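Ticket 2664: Schreibtisch wackelt, hinten rechts
Status: in Bearbeitung
Kategorie: Mobiliar / Büro

Gemeldet Donnerstag, 9:40 Uhr. Der Tisch kippelt beim Tippen. Kein Erdbeben, ich habe die Kollegen gefragt.

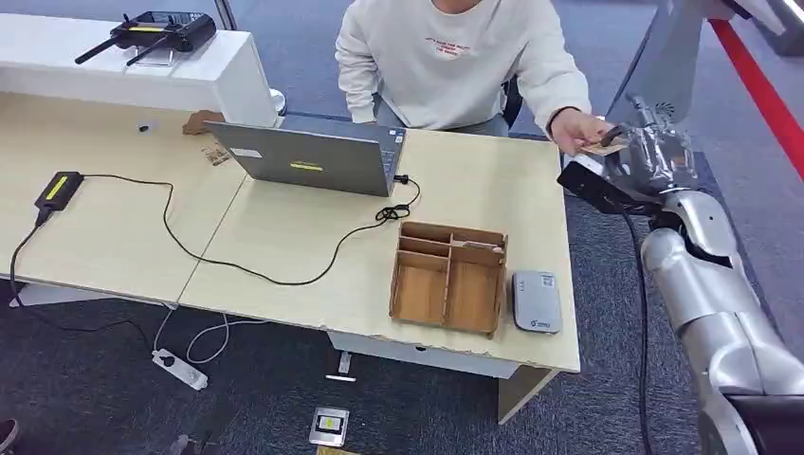

Erste Maßnahme war die klassische: Pappe. Ein Stück unter den Fuß hinten rechts, Tisch steht, Ticket fast geschlossen. Gegen Mittag war die Pappe platt und das Kippeln wieder da, nur jetzt diagonal.

11:55 Zweites Stück, doppelt gefaltet. Zu dick. Stifte rollen nach links.

12:20 Eine Lage abgerissen. Zu dünn. Die Krümel bitte nicht als Verbrauchsmaterial buchen.

13:05 Rückmeldung Haustechnik: Der Tisch sei laut Liste ein Dimari mit verstellbaren Füßen, ich solle am Fuß drehen. Gedreht. Der Fuß dreht sich sehr schön, in beide Richtungen, ohne Wirkung auf die Höhe.

13:30 Rückfrage Haustechnik, ob der Tisch belastet sei. Ja, mit einem Laptop, dem Netzteil und mehr Kabel, als zwischen Gerät und Steckdose nötig wäre. Das Kabel hängt vorn über die Kante, ich bin zweimal mit dem Knie drangekommen. Bitte prüfen, ob man es durch die Kabeldurchführung legen kann, dafür ist das Loch ja vermutlich da.

14:15 Inventarnummer nachgereicht: 2292. Antwort: Unter 2292 läuft ein Rollcontainer von Pelletier. Unter 1887 gibt es einen Dimari, der steht aber angeblich im Keller. Vielleicht wackelt er dort auch.

15:10 Neuer Versuch mit Pappe von einem anderen Karton, einlagig, fester. Kippelt nur noch, wenn man sich rechts aufstützt. Ich stütze mich links auf.

Offen:
Stellfuß ersetzen (Gewinde vermutlich hin)
Inventarnummer klären
Kabel verlegen

Workaround bis dahin: Pappe. Ersatz liegt auf dem Tisch.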